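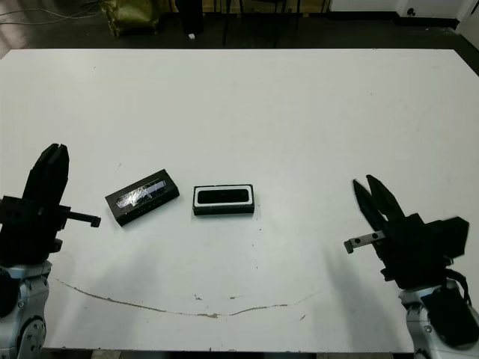 **Brown line on matte white table top, won't shift**

Posted by penen_flat19, 26 May 2024

Big white table, flat matte top, second hand. Use it for packing up small bits to post - little black boxes, mostly. There's a long thin brownish line curving right across the lower part of it, plus a few small brown specks near the middle. Tried washing up liquid and a damp cloth, nothing. Don't want shiny patches. Any ideas before I give up and buy a cloth to cover it? Customers collect from here sometimes and it looks grubby.

**tedbridge_mo**

Bicarb. Bit of water, make a paste, leave it 13 minutes or so while you have a tea, wipe off with a soft cloth. Dont scrub. Matte tops go shiny if you rub one spot and you can't undo it, I wrecked a desk that way. Do the specks first, if they lift the line probably will too. If it's tea or coffee you should see it fade on the first go. Might need two or three.

Move your boxes well away first, esp any with the lid off. Bicarb dust gets in everything.

**gluepot198**

just paint it

**Bollance Rd Repairs**

Wouldn't paint it, it'll chip where you slide things about. Try the paste as above but test near a back corner first. If the line doesn't budge at all run a fingernail over it - if you feel an edge it's a scratch with muck in it, and then you want an old soft toothbrush going along the line, not across. No bleach, no magic sponges on matt, they're abrasive. Rinse with plain water and dry it straight away or you get a white bloom wich looks worse than the stain.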